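Ticket 3851
Subject: Lid rattles and spits at the vent, blue pot set
Status: Closed
Priority: Low
Product: Stoseo dark blue pot with glass lid, blue knob
Opened by: Bogdan Marinescu, Pretholm test kitchen
Assigned to: Musyoka Muriithi, Skaltovdale
Opened: February 18, 2026

Original report (Bogdan Marinescu)

We have one of the blue pots on the shelf for the recipe work and the lid has started to rattle at a low simmer. It did not do this in the first weeks. Water also collects around the steam vent and spits when the pot is at a full boil. The knob turns a little under my fingers. I have not taken anything apart. Photos attached.
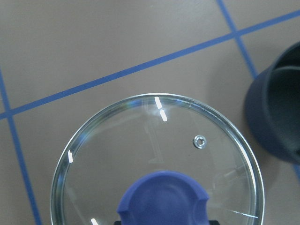
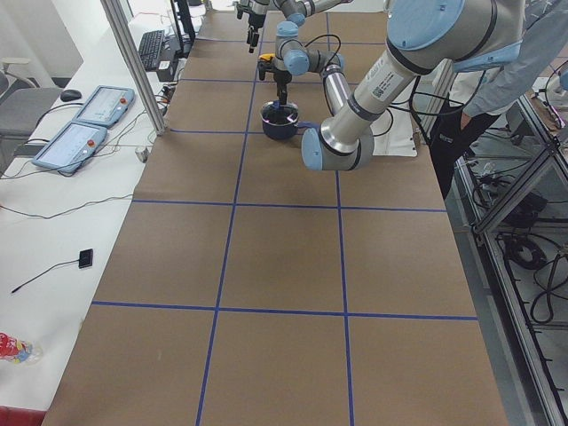 Attachments: first photo, glass lid with blue knob and metal vent; second photo, the pot on the papered table.

Comment 1, Musyoka Muriithi

Thanks, Bogdan. I have the photos. A few questions before I send any parts.

Is the rattle there with the lid in every position, or does it stop if you turn the lid a quarter turn?
When you say the knob turns, does it spin freely or does it move a little and stop?
What are you cooking on, gas or electric?
Has the lid been through the dishwasher?

Please also run a fingertip along the metal rim with the lid cold and tell me if you feel a gap or a raised spot anywhere. Do this slowly. If the glass has a chip or a crack, stop using the lid and write back before doing anything else.

Comment 2, Bogdan Marinescu

Answers in order.

Turning the lid changes it. There is one position where it goes quiet and then it starts again if I bump the pot.
The knob moves a little and stops. It does not come off.
Electric, flat glass top.
Yes, dishwasher most nights, top rack. It was bottom rack for a while before that.

No chips and no cracks that I can find. The rim feels even except for one place where there is something rough on the underside. It could be dried starch. We did a lot of rice and potatoes in it.

Comment 3, Musyoka Muriithi

Dried starch under the rim would do it. The lid then sits on one high point and rocks as the steam pushes up. Let's clean it first and leave the knob for after.

Steps:

1. Let the lid get completely cold.
2. Fill a basin with warm water and a squirt of dish soap. Lay the lid in it with the knob facing down and leave it for 30 minutes.
3. Work around the underside of the rim with a soft brush. An old toothbrush is fine. No metal pads and no knife.
4. Push a wooden toothpick through the hole in the vent from the inside, then from the outside. Rinse under the tap and check that water runs through.
5. Wipe the top edge of the pot itself, inside and out.
6. Dry everything and set the lid on the empty pot on the counter. Press on the rim at several points and see if it rocks.

Let me know what you find.

Comment 4, Bogdan Marinescu

Done. A lot of gray paste came out from under the rim, more than I expected. The toothpick would not go through the vent at first. I soaked that part again with some white vinegar for 20 minutes and then it went through. Water runs through now.

The lid still rocks a very small amount on the empty pot. Much less than before. I marked the spot with a bit of masking tape so I can find it again.

Comment 5, Musyoka Muriithi

Good. Now the knob. There is a screw on the underside of the lid. Put a folded towel on the counter, turn the lid over onto it so the knob rests in the towel, and tighten the screw by hand with a screwdriver. Stop when the knob no longer moves. Please don't force it past that point, the glass around the hole can crack.

If the screw turns and never gets tight, the washer has gone flat. I can mail you a new screw and washer, part 828. There is no charge for it.

For the rocking, try the lid upside down on a flat stone or glass surface. If it rocks there too, the rim is slightly bent. If it sits flat, the high spot is on the pot.

Comment 6, Bogdan Marinescu

The screw took half a turn and then it was firm. The knob does not move now.

Upside down I can't get a fair test, the knob is in the way. I put it right side up on the glass stove top with the stove off and it sits flat all the way around. So it must be the pot. I looked again and found a hard brown spot on the pot edge, right above the handle. Baking soda and a wet cloth took it off. No rocking after that.

Comment 7, Musyoka Muriithi

You're right about the knob, I should have said right side up. I will correct that in my notes.

Can you run one more test with heat? Fill the pot halfway with plain water, bring it to a boil with the lid on, turn it down to a simmer and leave it there for 30 minutes. Listen for the rattle and watch the vent.

Comment 8, Bogdan Marinescu

Ran it. At full boil there is a steady line of steam from the vent and a few drops around it, no spitting. At simmer it is quiet. I bumped the pot twice and it stayed quiet. With starchy water I expect some foam anyway, so I will tilt the lid for pasta.

You can close this.

Comment 9, Musyoka Muriithi

Closing. Cause was starch under the lid rim and in the vent, plus a burned spot on the pot edge. Knob screw was loose and has been tightened. No parts sent.

For care from here on: wash the lid by hand when it has been used for rice, potatoes or pasta, and clear the vent with a toothpick now and then. If the knob loosens again, reply to this ticket and I will mail the 828 kit.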